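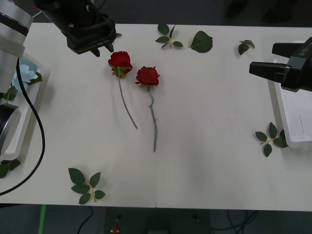 Asunto: Re: [autoconsumo] Baterías en la nave de Stotbridge

Hola a todos:

Contesto debajo de lo citado.

> Nos han pasado dos ofertas para la nave, una de Stiltard y
> otra de Pilkington. Las dos baterías dicen 3.000 ciclos,
> pero la primera sale bastante más barata. ¿Es comparable
> ese dato? ¿Alguien tiene ya una instalada?

No siempre es comparable. Mirad en la ficha a qué profundidad de descarga se han medido los ciclos y qué capacidad queda al final. En la oferta que nos hizo Stiltard en mayo, los 3.000 ciclos eran hasta el 70 % de la capacidad inicial. En la de Pilkington no figuraba y hubo que pedirlo por escrito.

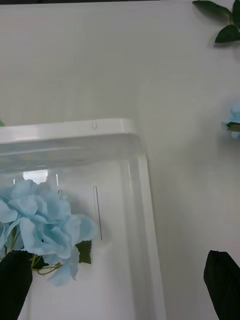
La garantía era de 8 años en ambos casos, pero en una contaba desde la fecha de fabricación y en la otra desde la puesta en marcha. Preguntad también si cubre la mano de obra y el transporte del módulo averiado.

Nosotros al final pusimos una de Restness, con el inversor que ya teníamos. Carga a mediodía y se descarga entre las siete de la tarde y medianoche. Todavía no tengo un invierno completo de datos, así que no puedo decir mucho del rendimiento con frío.

Si os sirve, os mando la hoja de cálculo con los consumos por horas.

Un saludo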